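8月11日 工作台整理/线材收纳

接着弄。上次那批零碎一直堆在桌上,趁今天把线和毛线两摊一起收了。灯没全开,懒得去开。

毛线:米白那团是Pasthorpe的粗款,标签写100克,拆过,称下来剩70克。线头打结的地方剪掉,短的单独放,当扎线用。比扎带软,不伤线皮,解开也快。试过用细棉绳,勒得太紧,不用了。长的还是绕回去,绕的时候别拉,一拉就变细,织出来不匀。

白线:全部盘成小圈再入盒。手法记一下,免得下次又忘:
- 先捋直,从插头那端起盘,三指宽
- 盘到剩一小截,线尾从圈里穿过去塞好
- 别绕太紧!接头根部容易折,Rathore那根就是这么坏的
- 平放,不要竖着插

盒子:用Udeo的玻璃保鲜盒,四面锁扣那种。本来打算用Pinamex的塑料抽屉,货号504,拉出来老卡,退了。玻璃重是重点,好处是不开盖就看得见里面有什么,找线省事。密封圈要擦干在盖,上回有水汽。扣的时候先扣对边,四个一个一个来,别图快硬按,玻璃边磕一下就完了。

台面是大理石,放盒子轻一点。下面垫块布最好,今天忘拿。

待办:
- 盖子上贴标签,写线长和接口
- 坏线挑出来另装一袋,别混进去
- 毛线短头找个小罐
- 再买一个同款盒,688那个套装太大,单买就行
- 12月盘点前把抽屉也清了

长线还没想好怎么放,盘小了弹开,盘大了进不去盒。先大圈搁着,回头在说。 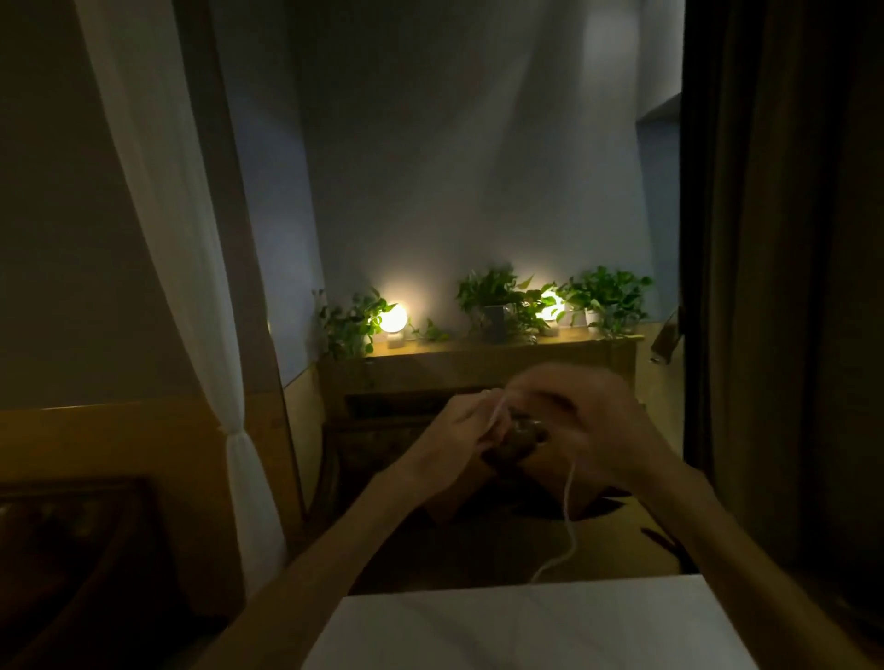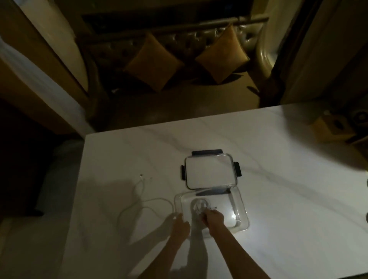
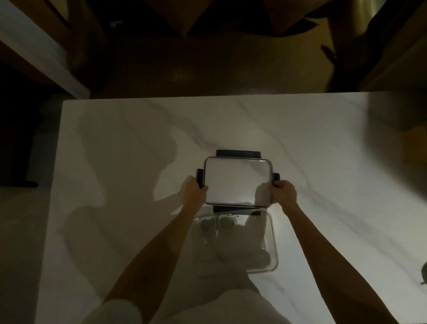

图1 毛线;图2、图3 白线和玻璃盒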